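Home | News | Projects | Newsletter | Contact

Two hands compared on the Mevik bench

Reading time: 2 min

In July we had finally both hands for the humanoid in the same building, so we could compare them on one machine with one controller. The first is the Pluka hand, which many of you know from the older bench. The second is the Wodier hand, which was delivered to Zúñiga, our workshop on the ground floor, in the spring. Both have five fingers. On paper they are very near to each other, and for this reason we did not want to decide from paper.

The test was simple. A person offers a cube, the robot takes it and places it on a tape square on the table. We repeated this 1000 times with the Pluka and 1000 times with the Wodier, with the same arm speed and the same cube. The persons who offered the cube changed every 10 tries. We asked them to hold the cube as they like, because in the real work people do not hold a thing always in the same way.

Of these 2000 tries together, 1620 were counted as good. A try was good only if the cube came to rest fully inside the tape. If one corner was outside, we wrote it as failed, even when the grasp itself was fine. Several colleagues found this too strict, and we will discuss it again before the next round.

The Wodier was better in the taking. Its fingertips give a little when they touch, and the person feels less push on the hand. The Pluka closes faster but it wants the cube at the right angle, and if the angle is wrong it pushes the cube away over the palm of the person. In the placing it was the opposite. The Pluka opens all fingers together and the cube stays where it is. With the Wodier the thumb opens a bit later than the others, and the cube often turns before it is free. We tried to correct this in the controller with a short delay for the four fingers. It helped, but the cycle became longer.

One more point for those who want to repeat the test: the camera in the head loses part of the cube when the robot's fingers come in from the side. We now save the last good position and use it for the final movement. The first version of this code had an error in the left arm, which is corrected in the Mevik repository.

For the moment the Wodier stays mounted for handover work and the Pluka goes back to the sorting tests. The next round will use softer objects. If you have a good idea for an object, please leave it in the box at the Zúñiga entrance, with a note of its weight.
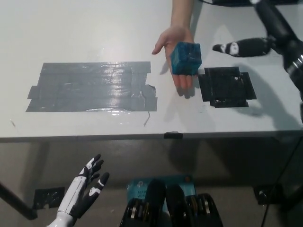
Offering the blue cube on an open palm, with the black tape square close by on the table.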